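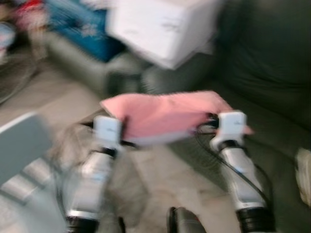

Lounge check, Kallton Serviced Flats, flat 8. Monthly round, July, started after lunch on Wednesday. Sheet filled in by Masaru Fujimoto. Items are marked OK, ACTION or NOT CHECKED, with a comment where one is needed. Cloths are looked at first on this round, as three flats had frayed ones in June. The pink cloth was held out by its ends over the carpet, with the big dark green couch alongside, so that the middle could hang and the top edge could be followed from end to end. Result is under item 4.

Floor

1. Carpet flat, no lifted edges or ripples
OK. Walked in both directions. The beige carpet is tight to the skirting on the window side. Gripper rod at the door is firm under the foot.

2. Walkways clear
ACTION. Nothing to be left on the floor by the couch. The route from the door to the window should be wide enough for the cleaning trolley. Tenant reminded.

3. Carpet clean
OK. One faint tea mark near the radiator, already on the June sheet. No change. Do not use the Grumov spray on it again – it left a ring in flat 3.

Cloths and soft items

4. Cloths free of holes, loose threads and burns
OK. Pink cloth passed. Hem sound, no burns. Goes back in the cupboard, folded in four.

5. Cloths kept away from heaters
OK. The tenant used to dry them on the radiator in the evening. There is now an airer in the bathroom.

6. Spare throws and blankets labelled
ACTION. One throw has lost its label. If the new one has not come by the next round, take the throw out of the flat.

Couch

7. Fire label present and readable
OK. Label is underneath, at the back. You need a torch and somebody to tip the couch forward. Stock number 379, matches the list.

8. Frame and feet sound
OK. No creaking when sat on at either end. One foot was loose last time and has been tightened.

9. Seat cushions in good order
ACTION, low priority. The seams are holding but the filling has gone soft on the window side. Farías quoted 400 for new filling, collection included. I would leave it until the winter and ask again then.

10. Gap between couch and heater
OK. Measured with the tape, well over the minimum on the card.

Electrical

11. Leads and plugs undamaged
OK. Lamp lead and television lead both looked at along their full length. No tape repairs.

12. Extension blocks not overloaded
ACTION. The Prultex block behind the television has the heater plugged into it. Moved to the wall socket during the visit. Please check that it has stayed there.

13. Smoke alarm sounds on test
OK. Battery was changed in May.

Windows

14. Catches and restrictors working
OK on the left. Stiff on the right, but it closes.

15. Blind cord secured to the wall
NOT CHECKED. Could not reach the cleat without the short steps, which were in the van. To be done first on the next visit.

Follow-up: items 2, 6, 12 and 15. Item 9 to be carried forward.

M. Fujimoto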